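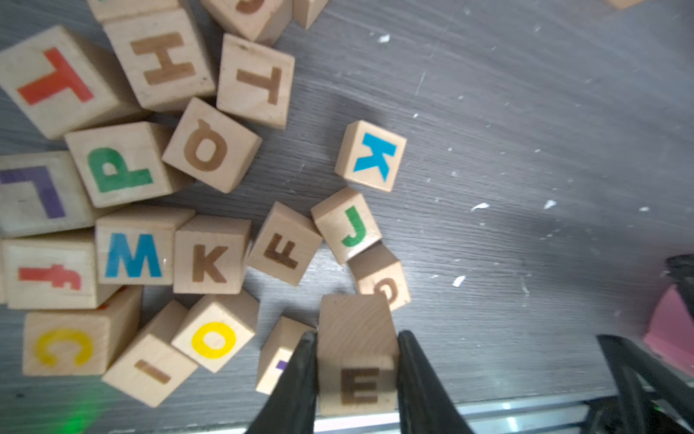

Mixed wooden letter blocks – how do I sort them, and are the brown ones worth keeping?

Posted by skosham_mum, 7/23/23

I've ended up with a big heap of plain wooden alphabet blocks, one capital on each. Some letters are in bright colours (red T, blue M, green J and so on) and the others are a sort of brown, burned-looking print. I've got them all over the table and I can't work out if it's one set or two. There's a coloured T and a brown T, and I've got K both ways as well, in light blue and in brown. I'd like to get a full A to Z out of it for my youngest before August. Would you split them by colour or just lump them in together? And how do I clean them without the letters coming off?

Moynihan
I'd say two sets that got tipped in one box, going by your Ts and Ks. We had the same muddle from the toy library in Farnolton. Do a brown row and a coloured row, both in alphabetical order, and the gaps show up straight away. Then fill the holes in one row from the other. My lot never minded a brown Q in the middle of the colours!
For cleaning, use a barely damp cloth with a drop of washing-up liquid, then leave them on a tea towel overnight. Don't soak them – I did that once and the grain came up all furry. A quick rub with 400 grit paper sorted it, but only on the blank sides.

zavarik583
keep them all, you always need spare Es

Farnolton Gran
I agree about not soaking. I'd try the cloth on one coloured letter first though, as I had a painted set years ago where the red came off on everything. The brown ones may well be burned in, and if so they'll put up with a bit more scrubbing. For storage I use two drawstring bags, and it takes the grandchildren 10 minutes to mix them up again. If you're still short of a letter, ask at the Skosham swap table, there's usually a tub of odd ones under it.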